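Progress report, second period
Household Robotics Work, Destham site
Prepared by Mareike Wegener for Drahomíra Šťastný, Fröhlich Foundation

Summary

In this period the main event was the open day in March, which your foundation asked us to hold before the third payment. It took place on a Saturday, from 10 in the morning until late afternoon. I report first on the day itself, then on the money and on what we plan for the next months. The technical annex from Arne Hollmann will follow separately, he needs one more week for the tables.

Preparation

We had planned the open day in the large hall at Luverstead, but in January the hall was given to another event and we moved everything to our own rooms in Destham. This cost us time but saved the rent. Detlef Steinbach checked the electrical installation in all rooms and asked for two changes, both were done before the day. The invitation went to the neighbors, to the two vocational schools and to the partners from Stendach. We also put a notice in the local paper, and this brought more people than the letters did.

Registration was by time slot, with a group of no more than 8 persons in the living room at one time. This limit was correct. In the first slot we let in a few more, and people at the back complained that they could not see the arms.

The day

The visitors could follow three stations: a short talk in the entrance room, the living room with the two-arm system, and the workshop, where Gunther Teuber explained how the fingers are made and changed. Each demonstration in the living room was planned for 20 minutes. Most took longer, because the questions came already during the work and Arne did not want to send them to the end.

The questions were mostly practical. Older visitors wanted to know if the robot can pick up things from the floor, and how loud it is at night. The students asked about wages and about how to get a training place with us – Gunther has now three applications on his desk. Some visitors were worried about safety near children. We answered that the system is not a product and is only used with a trained person next to it, but I think our answer was too short and we should prepare a printed sheet for the next time.

Not everything went well. In the late morning the control computer had to be started again two times, and one group waited in the corridor without any information. The talk in the entrance room was also too technical. After lunch Gunther gave a simpler version without slides and it was much better received.

In total 647 visitors' questions and comments were written on the cards we gave out. I have read all of them and sorted them by subject. The largest group is about tidying and laundry, the second about help for people who live alone. We will use this list when we choose the next tasks, as was agreed in our last meeting.

Work in the living room

We keep this room furnished as a normal home, with sofas, a fan and everyday things standing on the floor. The partners from Stendach wrote to us afterward that this was the most useful part for them, since their own test room has only a table. The narrow place between the two sofas is still difficult for planning the movements, and soft objects such as cushions and bags remain the hardest to grasp. Arne proposes to give soft objects their own work package, and I support this.
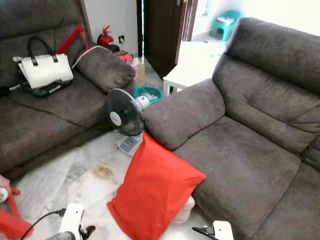
Budget

The open day stayed within the amount approved. The rent for Luverstead was not spent, and I ask your permission to move this sum to spare parts for the grippers. The cost for printing was higher than planned. Receipts are with the Fröhlich office.

Next steps

The soft object tests start as soon as the new fingers are delivered. Arne will send the annex, and I will send the sorted list of comments together with it. We would like to repeat the open day in autumn, with a shorter talk and a person in the corridor – please let us know if the foundation wishes to take part with its own table.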